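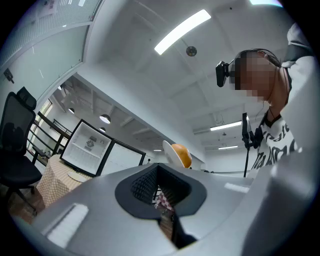 Do you need to dry PETG filament before printing with it?

If the spool has been out of its bag for more than a couple of weeks, dry it. A new spool from a sealed bag is usually fine, though I have had two that weren't.

I put this off for a long time. I printed in PLA for my first year and it never seemed to care where I kept it. The spools sat on a shelf in the back bedroom next to the window and I used them as I needed them. When I moved over to PETG I carried on in the same way, and for a month or so the prints were good. Then they got stringy. Fine hairs between every tower, little blobs on the outside walls, and a faint popping noise from the nozzle that I took for a fan problem. I changed the fan. It still popped.

I spent most of March on retraction settings. I must have printed the same pair of test cones every evening, going up in small steps, and some of them came out a bit better and some a bit worse and I couldn't see a pattern. Vitória Mendes, who I know from the Ileda forum, asked how long the spool had been open. I had to look up the order. It was from before Christmas. She told me to dry it and leave the settings alone.

What I used

I haven't got a proper filament dryer. There is a Stukeo one that people like, which takes two spools and has a slot for feeding straight out to the printer, but I wanted to find out if damp was the problem before I spent any money. I bought a second-hand food dehydrator instead. It's a Garrido, the round sort with stacking trays, and it cost me 18 pounds including the postage.

The trays are too shallow for a spool, so I cut the middles out of two of them with side cutters and left the rims. Stacked up, they make a wall tall enough for a one-kilo spool lying flat. The cut edges are sharp and I went round them with a file. If I did it again I would print a plain ring to go in between, but I didn't trust anything I was printing at the time.

The dial on the dehydrator isn't accurate. I set it to 65 degrees and put an oven thermometer inside with the lid on, and it settled at 58. I turned it up until the thermometer read 65 and put a pen mark on the dial there. I'd say check this whatever you use. PLA goes soft at a lower temperature than people expect and you can end up with a spool where all the turns are stuck together. My kitchen oven was no use for the job at all, as it swings up and down too much at the low end.

Weighing the spool

I wanted a number to go by, so I weighed the spool on the kitchen scales before and after. It was a part-used one and came to 529 grams including the reel. After six hours it had lost three grams. I gave it another two hours and it didn't change, so I stopped there.

Three grams doesn't sound like much. The scales only read whole grams as well, so I wouldn't lean on that figure too hard. But the next print had no popping, and the cones had two or three hairs between them where before there had been a web. Same file, same settings as the night before. I had moved the retraction so far by then that I put it back to the default, and it was better still.

Keeping it dry afterwards

Drying it once is no good if it goes straight back on the shelf. I now keep the open spools in a cereal box each, the plastic kind with a clip lid, with a bag of silica gel in the bottom. The orange beads are handy as they go green when they need doing again -- mine last 28 days or so in this house, less when there is washing on the airer. They can go in the dehydrator too, in a saucer, and come back orange overnight.

Gerardo Amato feeds his printer directly out of the box through a bit of PTFE tube pushed through a hole in the lid. I tried it. The spool has to turn freely inside and mine dragged, so I got under-extrusion on a tall print and lost it at layer 400 and something. He uses two bearings under the spool and I was using a pencil. I'll try again when the bearings come. I ordered a bag of them from Biketik with some brake blocks.

For prints under a few hours I don't bother. The spool goes on the holder, I print, and it goes back in its box. For anything overnight I dry it the day before.

Other materials

Nylon I haven't tried. Everyone says it is far worse than PETG and has to be printed from a dry box or not at all.

PLA I have changed my mind on a little. I had an old white spool that kept snapping in the tube between the extruder and the hot end. I dried it at 45 for five hours and it still snapped, so I threw the rest of it away. A grey one of the same age was fine with no drying. I can't explain that.

TPU does need it. I printed a set of feet for the printer from a spool that had been out for 14 days and they came out fuzzy all over, like felt. They work all right as feet. I dried the spool and did the second set, and those were smooth, and I've left the fuzzy ones on the back two corners where they don't show.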